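Reading time: 2 min
Print | E-mail

Sunday, February 19, 2023
By Darnell Fitzsimmons

Progress report to the Skallance fund: Charbonneau youth football scheme

You asked for an update on how the grant is being spent and whether it is doing what the application said it would. The short version is that it is doing part of it.

We promised a second coached session each week for the under-16s, a goalkeeping coach and help with college trials. The second session has run since December and 20 players are signed up for it. Signing up and turning out are different matters, and I would ask you not to read too much into that number. On cold nights the group is a good deal smaller.

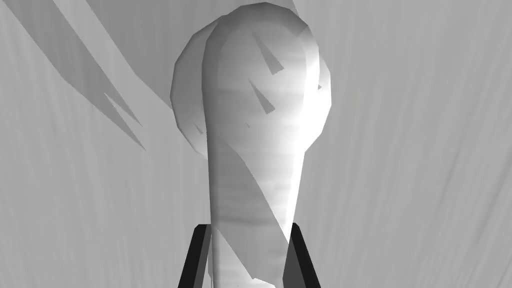 Computer rendering: a pale, club-shaped object held upright between two black gripper fingers.

The goalkeeping coach is in place and the keepers like him. I can't yet tell you that they concede fewer goals. The league table suggests they don't, though we have played the stronger sides first and the defence in front of them keeps changing.

College trials are where I have most doubts. We have put 9 players forward and 2 have been asked back. Both were on the college's list before your money arrived, so I am not going to claim them for the scheme. Kason, who supplied the trial-day transport, have written it up as a success on their own website. I'd wait. 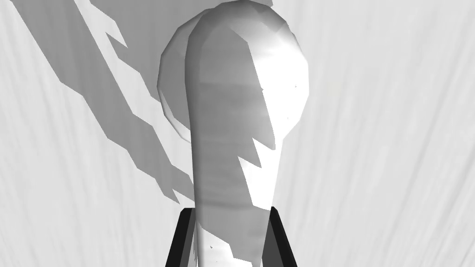 Pitch hire has gone over by £331. Gasta put up the floodlight charge after we had agreed the winter rate, and I have queried the bill twice without a proper answer. For now it has come out of the kit budget, so the new training bibs are on hold. If the charge stands we will need to drop a few of the late sessions or come back to you.

I have also been asked by a couple of parents whether the grant could pay for a summer tour. I said no. It wasn't in the application and I don't see what it would prove.

My next report will have attendance for each session in place of sign-ups, and the results of the remaining trials.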